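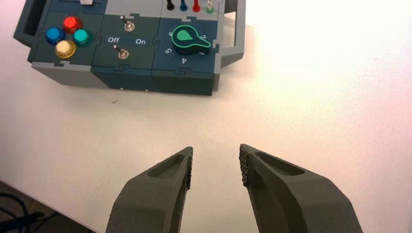 Home > Guides > Equipment > Planning

How to plan the budget for a small robot arm cell

By Morfudd Griffiths
14 shares | 2 comments

Last November our workshop in Braltetstead bought its first arm for testing control panels. The price of the arm we had studied very well. The price of everything near it we had not studied, and I had to ask for more money two times. Here is the order in which I would do it now.

1. Write down the movements first. Pressing a push button, flipping a toggle switch and turning a knob are three different jobs. For each one, note how wide the fingers must open and from which side they must come. Do this before you ask for any quotation.

2. Ask for the gripper as a separate line. The offer from Rudateck had arm and gripper in one sum, so we could not compare it with the other one from Bashir. When they divided it, the gripper was 626 pounds.

3. Put fingers under consumables. We pay 29 pounds for a printed pair, and I plan one pair per month. If your knobs are smooth, ask also for the price of grip pads, and whether you can change them without changing the finger.

4. Budget for a practice panel. It is tempting to learn on the real product, but a panel with a few switches and a knob, fixed well to the table, is cheaper to damage. A modular one is better, for you can buy one module now and others next year.

5. Measure the table. Include the place where the cables go down to the floor. Our first table was too narrow and now it is used for packing in Veststead.

6. Keep a reserve. Ours was 700 pounds and it went on a wrist camera bracket, longer cables and one day of training.

Before you sign, ask the supplier who pays the transport if the arm must go back for repair. In our contract it was the buyer, and we changed this only after a long telephone call.

Previous: Choosing a work table | Next: Reading a quotation | Back to Guides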